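The Mending Pile Is Still Waiting
Household robots can carry the basket. Closing a seam is another matter.

The test list at the Tillcombe appliance lab has 21 chores on it, and mending is number 19. It sits below folding towels and unloading a dishwasher, and above only two others: peeling a boiled egg and changing a duvet cover. The ranking is by difficulty for a machine, as judged by the people who have to reset the bench after each failed run.

The lab spent the winter testing a two-armed home unit, the Ivik, on all of them. The Ivik did well where objects are stiff and have fixed shapes. It logged 646 attempts at loading plates and cups, and the lab stopped testing that chore in January. Towels went slower. A towel has no fixed shape, and the Ivik had to lift it, look, lower it and look again before it found two corners.

Mending was tried for 40 runs. The task was to close a short split in a pillowcase with four stitches and a knot. The arms could hold the cloth flat. Most runs ended at the knot, with the thread wrapped around a finger joint or pulled clear of the needle's eye.

The shop floor has a related problem. Janevski, a contract upholstery plant, runs automated sewing on long straight seams and has done so for years. The machine head is fixed and the material is fed past it, flat and clamped. Corners, closures and repairs go to a row of benches by the window. The plant has priced a robot cell for the closures twice. Both quotes assumed a fixture for every cushion shape, and the plant makes 1727 of them.

Thread is difficult for several reasons at once. It is thin, so depth cameras lose it. It carries no load until it is taut, and then the load rises quickly. It also crosses itself, and a controller must know which strand is on top. Household grippers are built with wide pads for mugs and door handles, and a needle held between wide pads tends to roll.

The tools that handle needles and thread well come from the operating room. Surgical instruments have small jaws on a wrist driven by cables, with enough joints to turn a curved needle along its own arc. Suturing on practice pads has become a common exercise for machine learning groups, as the steps are well defined and the material is cheap to replace.

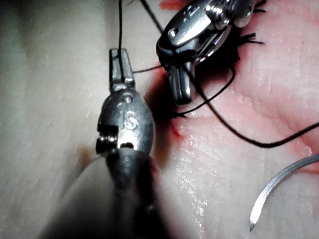
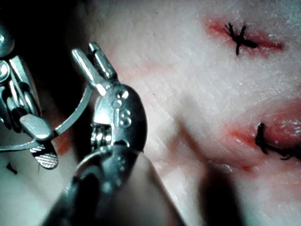
Surgical instruments at work with suture thread and a curved needle on a practice surface.

None of this hardware is headed for the laundry room soon. Cable-driven wrists need careful upkeep, and their reach is small. An arm that can place a stitch to within the width of a thread cannot also lift a wet bath mat. Tillcombe looked at tool changing, in which the Ivik would dock its ordinary hand and pick up a finer one. The docking worked on the bench. The added weight at the wrist cut the arm's payload enough that it could no longer manage the heavier pans.

Software may move faster. A control package called Serum, which the lab loaded onto the Ivik for its last round of mending runs, splits the job into short skills: grasp the needle, drive it through, pull the slack, wrap, tighten. Each skill checks its own result before the next begins. Failures became easier to sort. A dropped needle could be picked up and the run continued, where the earlier controller would stop and wait for a person.

Speed remains poor. The lab's staff can close the same split by hand before the Ivik has finished locating both edges of the cloth. For a machine that works overnight, that may matter less than the number of times it has to call for help, and the lab now scores both.

Next on the Tillcombe schedule is buttons. The first trials will use a four-hole shirt button held in a clip, with the needle already threaded. Threading has been left off the list for now.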